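Wrist camera motion blur and the perception gate: proposed change to the default 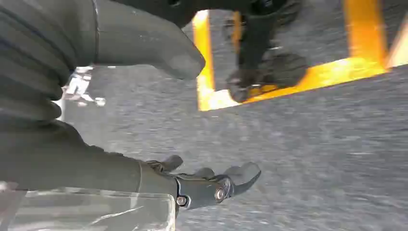
3 min read · 5 replies

Posted in: Software / Perception and Planning
Saturday, July 9, 2022

abaidoo (Akosua Baidoo, Gulldale perception group)
Members are asked to review a proposed change to the perception gate in the Ondier stack. At present the gate accepts every wrist camera image that arrives with a valid timestamp. The attached image passed the gate. The floor is streaked across most of the view, and the dark object inside the orange frame is blurred as well. The gripper itself remains readable, including the ribbed section of the upper finger and the bolts on the lower joint.

The pose estimator returned a confidence value for the orange frame that was high enough for the planner to act on. In our view it should not have been. We propose that the gate compute a sharpness score on each image and reject anything below 715. After 3 consecutive rejections, the arm would slow down until a usable image is received.

Comments are requested before the proposal is submitted for the next release.

dmensah
Thank you for the write-up. Clarkside supports the intent of the proposal but cannot support a score computed over the whole image. The gripper moves with the camera, so it stays fairly sharp at any speed. In the image you attached, the gripper takes up a good part of the left side and would raise the score considerably. A bad image would pass for the wrong reason.

We request that the self-mask be applied before scoring. The mask is already published by the kinematics node.

arlo_okafor
I disagree with both posts. Image sharpness is a late and indirect measurement of something the controller already knows. Joint velocities are available at 1000 Hz. The expected blur at any pixel can be computed from camera velocity, exposure time and an assumed depth, and the planner can keep wrist speed below a limit whenever a perception update is due. No image would need to be rejected.

I would also object to slowing the arm as a response to rejections. We ran a similar rule on the Sarpong cell in May. It produced a stop-and-go pattern that the operators asked us to remove.

dmensah
Joint velocities account for the motion of the camera only. They do not account for a part that is swinging or a platform that is moving. I would not want to rule out either from the image above.

arlo_okafor
That is a fair objection for moving targets. It does not justify making an image score the default for every installation, most of which work with fixed targets. I would accept it as an option that is off unless configured.

dzifa.lamptey
For the record, the mask Dela refers to is generated from the rigid model. It does not follow a flexible finger under load. At our site the masked area and the real finger disagree near the tip, and the leftover edge is sharp enough to affect a gradient-based score. The mask should be dilated before use. We can contribute the patch, although not before the interface is settled.

I have no position on the value of 715. It will depend on lens, exposure and floor texture, and should be a parameter in any case.

nii_akpalu (moderator)
The proposal has been split into two items for tracking purposes.

Item A: masked sharpness score, mask dilated, threshold configurable. Owner: Akosua Baidoo, with the patch from Dzifa Lamptey.

Item B: velocity-based blur estimate supplied to the planner. Owner: Arlo Okafor, if he agrees.

The slowdown rule is withdrawn from Item A until there is agreement on it. Please post recorded logs with joint states included. Images alone cannot be used to compare the two methods.

abaidoo
Agreed on the split. I maintain that Item A should be on by default, and will set out the reasons in the revised text. Joint states for the attached image will be uploaded with the rest of the log.

arlo_okafor
I accept Item B. My objection to the default stands.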